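Sobre nós

A Herkard nasceu numa garagem, com uma impressora 3D que encravava dia sim, dia não e uma caixa de placas eletrónicas à espera de casa. Era mesmo assim que falávamos delas: placas à espera de casa! Tínhamos circuitos a funcionar em cima da bancada, ligados com fios por todo o lado, e faltava-lhes sempre a mesma coisa, um suporte decente onde coubessem sem folgas e de onde pudessem sair quando fosse preciso mexer-lhes. Começámos a desenhar esses suportes para nós, depois para colegas, depois para os colegas dos colegas, e quando demos por isso estávamos a pagar renda de uma oficina.

Hoje somos uma equipa de 14 pessoas e ocupamos 558 metros quadrados, divididos entre a sala de projeto, a zona de impressão, a bancada de montagem e um armazém que está sempre mais cheio do que gostaríamos. Fazemos suportes, caixas e painéis para eletrónica de pequena dimensão: peças com ranhuras, encaixes, blocos de apoio e janelas para conectores, pensadas para segurar uma placa no sítio certo. Trabalhamos com escolas, laboratórios, oficinas de reparação e pequenos fabricantes de equipamento.

O que fazemos

Quase tudo começa por uma placa em cima da mesa. Medimos comprimento, largura e espessura, vemos de que lado estão os componentes mais altos, por onde entram os cabos e onde é que alguém vai ter de pôr os dedos. Só depois abrimos o programa de desenho. Gostamos muito desta parte (há quem discuta o raio de um canto durante o almoço inteiro) e achamos que se nota nas peças.

A seguir vem a primeira impressão, normalmente feia e rápida, só para verificar as medidas. Encaixamos a placa, tiramos, voltamos a encaixar. Uma ranhura apertada demais raspa os componentes, uma ranhura larga demais deixa a placa a abanar, e entre uma coisa e outra estão décimas de milímetro que dependem do material, da máquina e até da orientação em que a peça é impressa. Já fizemos 40 versões da mesma ranhura para um único suporte! Ficou ótima, e a medida ainda hoje serve de ponto de partida para outros trabalhos.

Os blocos de apoio são outra das nossas paixões. Uns são altos e têm um canal na face, outros são ocos, outros são apenas pequenos batentes que impedem a placa de avançar. Desenhamo-los caso a caso, e é muitas vezes ao virar a peça ao contrário que se percebe o trabalho que ela tem.

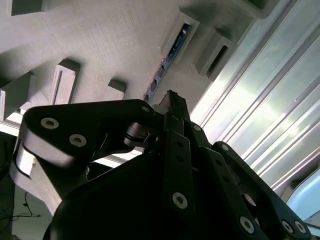
Placa azul na sua ranhura, entre blocos de apoio, com perfil metálico canelado ao lado.

Temos neste momento duas famílias de produtos em catálogo. A Trovine reúne os suportes de ranhura, para placas compridas e estreitas que entram de lado e ficam presas pelas margens. Existe em várias larguras e pode ser encomendada com ou sem batentes. A Fludodier é a família dos painéis maiores, com várias posições na mesma base, e foi desenhada a pedido de uma escola técnica que queria arrumar as placas de uma turma inteira sem as empilhar numa gaveta. Desde então cresceu bastante e já tem acessórios para passagem de cabos, tampas e etiquetas.

Fora do catálogo fazemos peças por medida. Aceitamos encomendas de uma só unidade, e muitos dos projetos de que mais gostamos começaram assim, com alguém a enviar um esboço a lápis e a perguntar se aquilo se conseguia fazer.

Como trabalhamos

Cada peça por medida passa por uma montagem completa antes de sair daqui, com a placa do cliente ou com uma réplica das mesmas dimensões. Limpamos as arestas à mão, verificamos as ranhuras com calibres que nós próprios fizemos e guardamos sempre uma amostra. O nosso arquivo tem cerca de 2250 amostras em caixas numeradas, e é uma maravilha poder abrir uma delas e comparar a textura, o acabamento ou a folga de um encaixe feito há anos.

As sobras de impressão são separadas por material e por cor. Parte volta a ser usada em calibres e protótipos, e as peças com defeito ligeiro vão para as escolas com que colaboramos, onde servem para treinar montagem e medição.

A oficina Mousavi

Em maio abrimos as portas da oficina Mousavi, o espaço de formação que montámos ao lado do armazém. As sessões são práticas e em grupos pequenos: cada participante traz uma placa, mede, desenha o suporte, imprime e leva a peça para casa. Não é preciso saber desenhar em 3D para se inscrever, basta curiosidade e alguma paciência com as primeiras tentativas. Quem já tem experiência pode ir direto às sessões dedicadas a tolerâncias e encaixes, que são as nossas preferidas (e as mais barulhentas).

Visitas e contactos

Recebemos visitas de escolas e de clientes com marcação prévia. Para pedir um orçamento, envie-nos as dimensões da placa, uma fotografia de cada lado e a indicação de onde o suporte vai ser fixado. Se tiver um desenho, mesmo rabiscado, mande também! Respondemos a todas as mensagens pelo formulário desta página.

Página atualizada em 26/3/26.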